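Over-ear headphones: ear pads flattened and headband creaking, repair or replace?

Posted in Audio & Headphones > Care and repair
Viewed 468 times

stalum_bench

I have a pair of closed over-ear headphones with a plastic headband, used for several hours a day at a desk. There are two separate faults.

First, the ear pads have gone flat on the lower half of each cup. The covering is still in one piece, with no flaking, but the foam does not spring back. Bass is weaker than it was, and if I push the cups against my head it returns, so I assume the seal is leaking.

Second, the headband creaks whenever I turn my head. It is louder on the left side. I have looked along the band under a desk lamp and cannot find a crack. The size adjustment still clicks on both sides, but the left slider moves more easily than the right and drops a step over the course of a day.

What I have tried so far: wiped the pads with a damp cloth, pushed the sliders fully in and out a few times, and swapped left and right on my head to check whether the bass loss was my ear. It was not.

I would like to know:

Can the pads be changed without opening the cups?
Is a creak without a visible crack safe to ignore?
Is there a correct way to set the headphones down overnight? I currently leave them flat on the desk, and I wonder if this is what wore out the pads.

The headphones are out of warranty. I have small screwdrivers and a plastic pry tool, and I can solder if needed.

Gisela Toledo

Taking the three points in order.

Pads. On most closed over-ear models the pads come off without opening anything. There are two common systems. In the first, the pad has a thin skirt of fabric or vinyl that tucks into a groove around the rim of the cup. In the second, the pad is glued or stitched to a plastic ring, and the ring clips to the cup with small tabs. To tell which you have, pull the inner edge of the pad gently away from the cup and look at the gap. If you see only loose material going into a slot, it is the skirt type. If you see a hard edge, it is the ring type.

For the skirt type, hold the pad near the edge and roll it outward until part of the skirt leaves the groove, then work around the cup. To fit the new one, hook the skirt into the groove at the bottom and stretch it around a little at a time. A plastic card helps with the last section. Do not use a metal screwdriver here, as it will cut the skirt.

For the ring type, put the plastic pry tool under the ring and lift. You should feel a tab release. Move along to the next tab and repeat. Do not twist the tool. When fitting the new ring, line up the tabs first and press directly over each one.

Measure the outside of the cup in both directions before ordering. Oval cups are often sold as one size by pad makers and the fit is then poor in the short direction. My last set was listed as 100 mm on the long side and measured 2 mm under, and even that was enough to leave a fold in the skirt. The fold leaks and you lose the bass again. Depth matters too. A thicker pad moves the driver away from the ear and changes the treble.

Headband. Remove anything that can be removed and isolate the noise before deciding. Hold the band in both hands, away from your head, and open it slightly. If it creaks now, the noise is in the band itself or in its trim. If it stays quiet, hold the band still and tilt each cup in turn. A creak at this stage is at the pivot. Last, twist the slider a small amount with the cup held still.

Given that your left slider drops by itself, I would expect the noise to be there. The slider runs in a channel and is held at each step by a small spring or a molded bump. When that wears, the slider has side play and rubs. On some models the channel cover is held by screws under the inner trim, and the spring can be bent back by hand. On others it is a sealed part and a strip of thin tape on the slider is the only practical fix. Use a smooth tape, one layer, and check that the cup still moves through the full range.

A creak from play in the slider is harmless. A creak from the band itself is different, and I would inspect it again with the band slightly opened. Hairline cracks in plastic close up when the band is relaxed. Look hardest at the ends, where the band meets the slider housing.

Resting position. Compare how yours sit with the pair below.

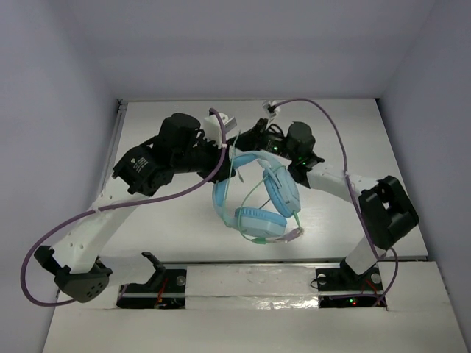 Light blue over-ear pair on a flat white surface, one ear cup facing up.

Setting headphones down flat does not flatten the pads by itself, provided nothing is placed on top. The load is only the weight of the headphones. What wears pads is clamping force over hours of use, plus skin oil and heat. The lower half usually goes first if the cups are tilted in at the bottom. Check the fit on your head and bring the band down a step if there is a gap at the top of the pad.

If you prefer a stand, choose one with a wide curved top. A narrow hook puts the whole weight on one spot of the headband padding and leaves a dent. Do not hang them over the corner of a monitor, where the band is held open all night.

Arancibia

Just buy new ones. Pads plus your time costs more than a cheap pair.

bistudov

I disagree with the post above. Pads wear out and are meant to be changed. I replaced mine in January on an Illix closed model (ring type) and the job took 13 minutes for both sides, including finding a tab that had gone under the desk.

Two additions to Gisela's answer.

Look for a thin sheet of fabric or foam between the pad and the driver. On some models it is attached to the old pad and on others it sits loose in the cup. If it is loose, keep it. If it comes away with the old pad, check that the new pad includes one. Without it the treble gets sharper, and hair and dust reach the driver.

On the creak: do not spray oil into the slider. Some oils attack plastic, and any of them will make a loose slider slip more. If it needs lubricant at the pivot, use a very small amount of silicone grease on the end of a toothpick, and only after you have found which side is making the noise.

stalum_bench

Thanks. Pads are the skirt type. With the band held open in my hands there is no noise, and tilting the cups is quiet too. Twisting the left slider produces the creak every time. I have ordered pads to the measured size and will try one layer of tape on the slider when they arrive. The fabric sheet in my cups is loose, so I will leave it in place.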